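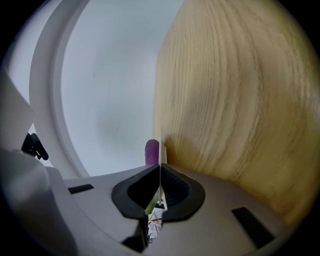 Why does a home recording of a hard rock band so often sound smaller than the same band in the rehearsal room?

Most often the reason is the room and the place of the microphones, and only after this the price of the equipment. In a small room the low notes collect in the corners, the cymbals go into every microphone, and when all is mixed together the guitars lose their body.

This report describes how our group recorded and mixed a two-song demo for the band Flallow. It was our final project in the course Sound Recording II. The band has a singer, a guitar player, a bass player and a drummer, and all of them play loud. They wanted a demo which they can send to clubs before August. We wanted to learn how far we can go without a professional studio.

1. Preparation

The two songs are called "Postilmont" and "Ccori". The first is fast and has a heavy riff in drop D tuning. The second is slower, with a quiet verse where the bass is almost alone. We visited one rehearsal on a Monday and recorded it with a simple stereo recorder. This recording was very useful. We heard that the drummer speeds up in the chorus of "Postilmont", and the band decided to keep this and not to play with a click. For "Ccori" they agreed to use a click at 100 beats per minute.

2. Recording

We recorded the drums and the bass together, and the guitars and the voice later. The bass went directly into the interface, so it did not disturb the drum microphones. For the overheads we first used a wide spaced pair, but the snare was not in the middle. We measured again from the center of the snare to each microphone and moved the left one closer. After that the snare stayed in its place.
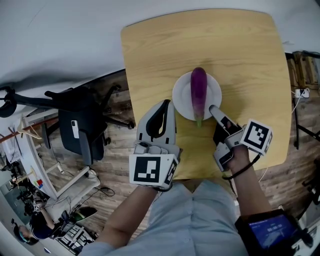
The guitar took more time than we had planned. The player likes a lot of gain on his amplifier, and in the room it sounds exciting, but in the recording the fast riff became one long noise. We asked him to turn the gain down and to play the part two times, one for the left side and one for the right. He was not happy with the sound alone — he said it was too clean — but with both takes together he accepted it.

The voice was recorded last, between two heavy curtains. In the quiet verse of "Ccori" the singer stood too close to the microphone and we had to repeat it with a pop filter.

3. Mixing

Our session for "Postilmont" had 22 tracks at the end. We made the first mix on headphones, and this was a mistake. On speakers the bass drum was much too loud. In the second mix we cut the low end of the guitars and left this space for the bass. We compared our work with a demo by Pokus, another band from the same rehearsal building, at equal volume.

4. Results and what we would change

The band is using both songs. In our opinion "Ccori" is the better one. In "Postilmont" the cymbals are still too sharp, and we could not repair it with the equalizer without making the snare dull. Next time we would put the overheads higher and would test more than one snare. We would also write down the amplifier settings — for the last chorus we had to find the guitar sound again by ear, and a careful listener can hear the difference.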